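Budgeting for a small arm and a hand, what am I forgetting?

Posted in Equipment and Purchasing

Achilleas Dimitriou
Mar 7, 2021

We're a small product testing shop, four of us, and we want to buy one robot arm for handling tests on kitchenware. Mugs, bowls, lids, that kind of thing. Nothing heavy. I have a quote for the arm itself from Skudico and I'm fine with that number. What I can't get a feel for is everything else.

The quote lists the arm, the controller and a teach pendant. It doesn't list a gripper, a camera, a table, cables or training. The sales rep said most customers "add those as needed." I have to hand in one total for the year and I won't get a second try at it until December.

So what should be on the list that isn't on the quote? And is a hand with fingers worth the extra money over a plain two-jaw gripper for this kind of work? Wieser has both and the difference in price is large.

We have a bench already. Single phase power, compressed air in the next room but not in this one.

gasket_and_shim

Depends what you're doing with it. Get the two-jaw. Fingers break.

Also check the used market, lots of labs selling arms right now.

Loukia Giannakopoulos

I did this two years ago for a test room about the same size as yours, so I'll go through what we paid for after the arm showed up.

Mounting. Your bench is probably not stiff enough. Ours wasn't. We bought a steel stand from Urbridge and bolted it to the floor, and kept the old bench as the work surface in front of it. If you rent the building, ask the landlord about drilling before you order anything.

Adapter plate. The bolt pattern on the arm and the bolt pattern on the gripper may not match. Ask both sellers for the drawing. We didn't, and ended up paying $691 for a machined plate with a rush fee on it.

Camera and bracket. If you want it at the wrist, budget for the bracket too, and check the combined weight of camera, bracket and gripper against the payload rating. People look at the payload and think it's all for the part being picked up. The hand can use up most of it before you lift a thing.

Cables. This is the one I'd put real money against. The gripper needs power and data, and unless the arm has a connector at the wrist that your gripper can use, the cable runs along the outside of the arm. It needs slack so the wrist can turn, and slack catches on things. Mug handles are exactly the right shape to catch it. Buy 2 spare cables with the gripper. We waited a long time for one.

Electrical. Get your own electrician to look at the room. Some controllers want their own circuit.

Safety. Even a slow arm needs a risk assessment, and someone has to write it. We paid an outside person for 80 hours, which covered the assessment and setting up the speed limits and stop buttons. You may need less for one arm doing one job.

Training. Send two people, not one. Our one trained person left.

On the gripper, I don't agree that the answer is always two jaws. For picking a mug up by the outside, sure, a plain gripper with rubber pads will do it all day and costs a fraction. If your tests involve reaching into a mug, or handles, or lids with small knobs, the fingers start to make sense.

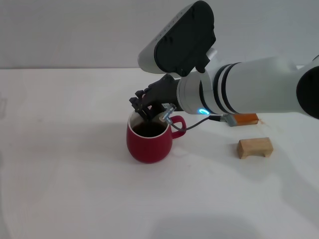
Also decide now whether you'll ever test with liquid in the mugs. Most electric hands I looked at had no sealing worth mentioning, and a cover or glove for one is a separate line on the order. Ask Wieser in writing what the rating is for the fingers and for the palm, they can be different. If coffee is part of your test plan, add a drip tray and a second set of fingertips to the list as well.

What I would do with your one-total problem is quote the two-jaw and the fingered hand both, put the higher one in the budget, and ask for a loaner before you commit. Grutis lent us a demo hand for a month and charged only shipping. We used wooden blocks for the first week so we weren't buying mugs by the case.

Leave something for compressed air even if you go electric — you may want a vacuum cup later for flat lids, and running a line from the next room is cheaper while the electrician has the wall open anyway.

Achilleas Dimitriou

Thanks, that's a lot more than I had written down. Yes, some of the tests are with hot drinks, so I'll ask about the sealing. I hadn't thought about the weight of the camera coming off the payload and will check that first. The floor is ours, so drilling is fine.

Does the stand need to be leveled by whoever installs the arm, or did you do that yourselves?

Loukia Giannakopoulos

We did it ourselves with shims and a machinist's level. Took one afternoon. Check it again after the bolts are tight.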